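Does Soft Storage Hold Its Shape? Report on the Second Round
Honeylyn Espiritu and Arnel Marquez
January 11, 2021

The starting point for our project was a claim we kept meeting in shop listings: that padded fabric keeps a shelf or cupboard tidy because it "returns to its original form". We doubted it. Our first round, finished in October, used 14 items borrowed from classmates and gave us very little we could defend.

Part of the trouble was the word "shape". Jocelyn Belmonte wanted to score each item by eye on a five-point scale. Arnel thought this was worthless, and after comparing our three sets of scores I agreed with him. Two of us had given the same item a two and a four.

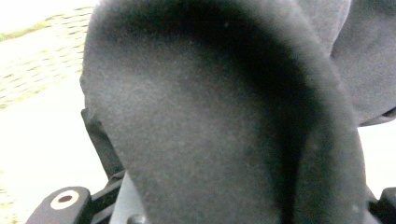 For the second round we dropped the scale and measured height only, at the tallest point, before loading and again 30 minutes after the load came off. The load was a bag of rice and books weighing 962 grams. It is a light load, and a fair reader will say that a real cupboard is harder on fabric than we were.

Dark grey, brushed surfaces were awkward to judge. The nap catches the light in flecks, and a shadow along a rounded edge is easily taken for a dent. We suspect several of the "creases" in our October notes were only shadows, so we have left that column out.

We took 76 readings. Most items came back to within a few millimetres, which sounds like support for the shop claim until you look at our ruler. Leonora Sebastian repeated one item six times without any load and her heights differed by nearly as much. Our method can't tell a small change from a shaky hand.

Our tutor suggested we report the average anyway. We have put it in the appendix with a warning beside it. A longer test with a heavier bag would be worth doing, and Princess Tolentino has offered her hall cupboard for it next term.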